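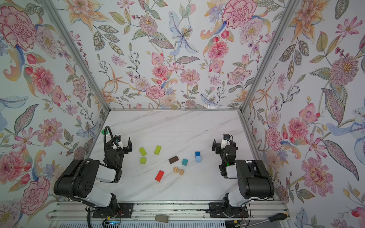

Botanical wallpaper is a wall covering printed with flowers, leaves, berries or whole plants, usually in a repeating pattern. The term is used loosely. Strictly, a botanical print should show a plant a gardener could name, but most papers sold under the label mix recognisable blooms with pure ornament. A typical modern design puts pink peonies and carnations, orange lilies and pale blue irises on a pale white-blue ground, then fills the gaps with red berries and grey-green leaves closer to paisley than to anything that grows. Peonies and carnations in particular are often drawn so alike that sellers' descriptions disagree about which is which.

Colour and drawing

The watercolour style, with soft edges and uneven washes of colour, is the one most often seen in homeware shops. It is commonly described as "hand-painted". In nearly all cases this means that a painting was made once, scanned and then printed by machine, and the claim says little about the quality of the paper. Blue irises and purple sprigs are fairly true to life. Pale blue lilies are a designer's liberty, as true lilies do not come in blue, though buyers seldom seem to mind.

Scale and repeat

The repeat is the distance before the pattern starts again. Large flowers need a long repeat, and a long repeat means more waste when the drops are matched at the seams. Shop calculators tend to understate this. A small room with two windows and a door may use an extra roll that the label did not mention.

Dense patterns are said to hide poor walls. They do distract the eye from small dents and patches, but a ridge or a badly filled crack will still show when light falls across it from the side. They hide crooked seams less well than is claimed, particularly where a large bloom is split between two drops.

Use on several walls

Decorating advice has long favoured a single "feature wall", with the others painted a plain colour picked out of the print. Covering three walls, or all of them, was for years called old-fashioned and has lately been called bold – the wallpaper itself has hardly changed. The usual warning that a busy print makes a small space feel smaller is repeated everywhere and rarely tested. A pale ground probably matters more than the number of flowers on it.

Inside corners are the main difficulty. Walls are seldom plumb, so the paper is normally cut just past the corner and the next piece started on a fresh vertical line. Some mismatch is to be expected. Guides that promise an unbroken pattern around a corner are best read with caution.

Pairing with other surfaces

Florals are often set against marble or marble-patterned tops. Faint grey veining on white is quiet enough not to compete, although two printed imitations side by side can look flimsy in daylight. Thin metal edging is sometimes used where a top meets a papered wall, and gives a cleaner line than sealant.

Cleaning and wear

"Washable" and "wipeable" are not used consistently by sellers. Vinyl-coated papers generally stand a damp cloth, while uncoated ones may mark. Fading is a known fault of strong pinks in sunny rooms, and claims of fade resistance seldom say over how many years.

See also: Border (wallpaper), Chintz, Lining paper, Paisley

Home | Walls | Floors | Fabrics | Index

© Gumstead Household Reference | Contact the editors | Back to top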